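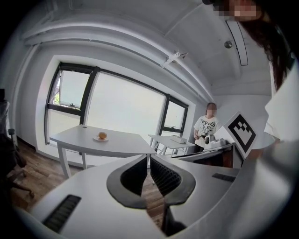
The Kerndale share house has been up for two years, and the woman who holds the lease at the Prevholm end of the street still hasn't settled on where the tables go.

"We started with one desk, a white one with a dark wood panel on the front," she says. "Then we got a white table with thin legs, and it's been in five different spots."

The table cost $40 second-hand from Pappas, a furniture shop near the station. She likes it because one person can carry it. The desk takes two.

Asked what goes on the table, she says very little. "A plate, a piece of fruit. If you leave mail on it, it turns into the mail table and you never get it back."

Her housemate disagrees about the window. "I'd have the desk right under it," she says. "You get good light until mid-afternoon. In August it's dark early and you want every bit."

They measured the wall last winter and found they were 51 centimetres short for a bookcase from Endisell. The bookcase went to a cousin.

Neither of them wants more furniture. The next job is the floor, which they plan to wash properly once the table has been moved again.

"Probably back to the middle," the leaseholder says. "That was the first place we had it."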